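Jekside Knit Pattern Library

Welcome, and thank you for stopping by! Jekside is a collection of plain-text stitch patterns that started as one knitter's messy folder and has grown a good deal since then. It now holds 1,590 charts, sorted into 37 families, and you are very welcome to use any of them for your own sweaters, blankets or classes.

What you get

Every pattern is a small text file, one row per line, with the right side always read from right to left. The Jurgate set (mostly ribs and cables) is the oldest part and still has some odd abbreviations in it, so please keep glossary.txt open while you work. The Dobre set came in January and is much tidier.

Gauge notes

Yarn amounts are given in yards. The biggest blanket calls for 3,000, and yes, I did knit it, and I would do it again! Textured stitches pull in as you go, so do make a generous swatch first.
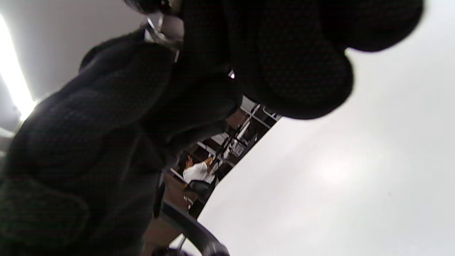 Dark fabric with a fine, waffle-like texture.

License

Free for personal and classroom use. If you sell finished pieces, a small mention of Jekside on the tag would be lovely.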